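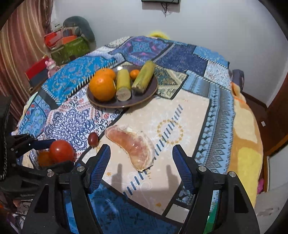
Fruit is one of the cleverest things a plant ever makes! Every fruit has a job to do, and that job is to look after the seeds until they are ready to travel. Some plants wrap theirs in a thin, smooth skin, like a grape or a tomato (yes, a tomato is a fruit, because it grows from a flower and carries seeds inside). Citrus fruits do it differently. An orange has a thick peel on the outside and lots of little parcels on the inside, and each parcel is called a segment. The big crescent lying on the quilt is one segment of a pomelo, with its pink-orange flesh still tucked up in its own see-through skin. That skin is called a membrane.

What is a pomelo?

The pomelo is the giant of the citrus family. It can grow as big as your head – sometimes bigger! The peel is very thick, with a spongy white layer underneath called pith. Most people pull the membrane off before they eat a segment, as it can taste bitter. Inside are hundreds of tiny juice sacs shaped like teardrops, and they pop when you bite them.

Mandarins are much smaller and their peel comes away easily, so they are great for practising your peeling.

The odd one out

Look at the plate again and find the pale yellow-green piece standing up between the oranges. It's sugarcane, and it isn't a fruit at all. Sugarcane is a giant grass, and the part we use is the stem. A stem can grow to 4 metres tall, so you would need a ladder to reach the top. The sweet juice is stored all the way along it. People peel off the hard outside, chew the inside to get the juice out, and then spit out the stringy bits. (One of the few times spitting at snack time is allowed!)

Try it yourself

Ask a grown-up to cut an orange in half across the middle. Can you see the segments spreading out like the spokes of a wheel? Draw what you see, then hunt for pips and put them on a saucer. Rodica Jitaru's class tried this in November and found 40 pips in one bag of oranges. How many will you find in yours?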